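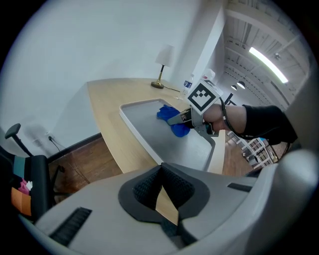

By Palumbo

Notes for the Brotthorpe talk, the shared-desk evening. These are what I had in my hand, cleaned up a little so other people can read them. I wandered off them twice and I've left the wandering in where it seemed useful.

Opening (slow down!)

Hi everybody, thanks for coming out. I'm going to talk for half an hour about a tray and a cloth, and I promise there's enough in it. First slide stays up while people find seats. If someone asks about the lamp, yes, it's a regular bedside kind of lamp with a white shade, and yes, I'll get to it.

Ask the room: who here sits at a desk that somebody else sat at yesterday? Wait for hands. Then ask who found something on it this morning. Last time I did this talk a woman held up a single earring.

So at Clallard we have 14 desks and none of them belong to anybody. You book one, you use it, you go home. I love it, I really do, but for the first year every desk slowly filled up with other people's stuff. Pens, chargers, a spoon. It wasn't that people were messy. They just had no clear idea what the desk was supposed to look like when they left it, so everybody made up their own answer.

The tray

One gray tray per desk. Rectangle, raised rim, low enough to reach over without thinking. I tried a bunch of other things first and I want to run through them quickly, because people always ask (keep this under two minutes, I went way over in March):

Drawers. You can't see into a closed drawer, so stuff goes in and stays in for years.

A basket with a handle. Cute. Walked off to the kitchen within a week and held bananas from then on.

A box with a lid. See drawers.

The tray won because it's so boring! You look across the room and you know right away if there's something in it. And the rim matters more than I expected. Without an edge, a tray is just a darker patch of desk and things creep off it. With an edge, people treat it like a place.

The rule, and I read this out exactly the way it's printed on our card: whatever you found here goes in the tray, whatever you brought goes home with you. I used to have a longer version. It ran to 740 words and had a section about mugs. I'm not going to read you the section about mugs.

(Pause, drink of water. Keep the bottle off the lectern this time.)

The cloth

Okay, the cloth. Each desk has one and it lives in the tray. Ours is blue so it shows up against the gray, and I'm pretty sure that's half of why it gets used. We had gray cloths for a while and they just vanished into the tray. You'd look straight at one and not see it.

Now, folding. I had a whole thing about folding. I laminated a folding guide. I'm telling you this so you can skip it. You can look at the slide and see how the cloth really sits in there, crumpled up at the far end, and I've made my peace with it. A crumpled cloth in the tray is a cloth you can find. The folded ones looked great on Monday morning and people were scared to touch them, like guest towels.

Where we ended up is one small habit at the end of the day. Lift the cloth out, wipe from the back of the desk toward you, wipe the bottom of the tray, drop the cloth back in. Go home. I time it for the room with my phone, it's fun, somebody always tries to beat me.

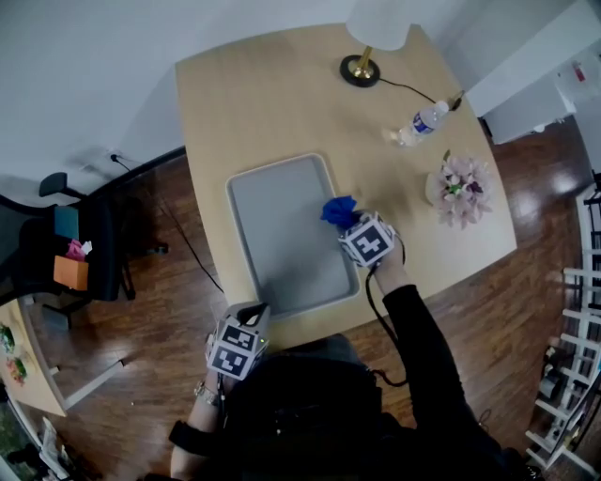
And do it standing up. I know that sounds fussy, but if you wipe sitting down you only clean the part your elbows already cleaned for you. Stand at the near side, look down into the tray, and you catch every crumb and paper clip in there. Our desks have curved edges, very pretty, a pain to wipe in straight lines, so go with the curve.

The tray will drift, by the way. It gets bumped and ends up a little crooked, and there's always one person (me, it was me) who wants to put tape down to mark the spot. I put tape down. The tape got fuzzy and gray and then we had tape to clean. Let it be crooked.

The lamp and the cord

The lamp stays at the far side of the desk. That's the one object with a fixed place, and we landed there after a lot of shuffling. Put it near the front and you knock the shade with your wrist every time you reach for something. Put it at the back and it's out of the way of the cloth.

The cord is my weak spot and I'd rather tell you than have you point at it in the questions. It still runs across the top of the desk. I've bought clips, I've bought the sticky channel stuff from Ferau, and people peel them off to move the lamp. If anyone in Brotthorpe has solved lamp cords, please come find me at the break, I mean it.

For wiping, you lift the cord with one hand and go under with the other. Good enough.

The chair problem

Laugh line here, maybe. Once the desk was clear, all the stuff moved to the chair. Of course it did! Bags, bright little bits and pieces, sweaters. I haven't got a tray for chairs. What worked a bit was hooks by the door, which took the coats and bags at least, so what's left on the seats is small enough to carry off in one hand.

What it cost

People want numbers, so: we had $300 for the whole thing and it covered trays and cloths for every desk with a spare tray left over. The lamps were already there. We wash the cloths on Fridays, all together, and hang them over the backs of the kitchen chairs.

If they ask for the card text, I'll have copies on the table at the back. Leave the first slide up again during questions.

Likely questions

What about people who leave for lunch? Leave your stuff, it's fine, the tray is for the end of the day.

Do you check? No. I tried walking around at six with a clipboard and felt awful.

Can I use a different color? Sure, as long as the cloth and the tray don't match.

Last thing before the break: the coffee is down the hall on the left and the door code is 2473.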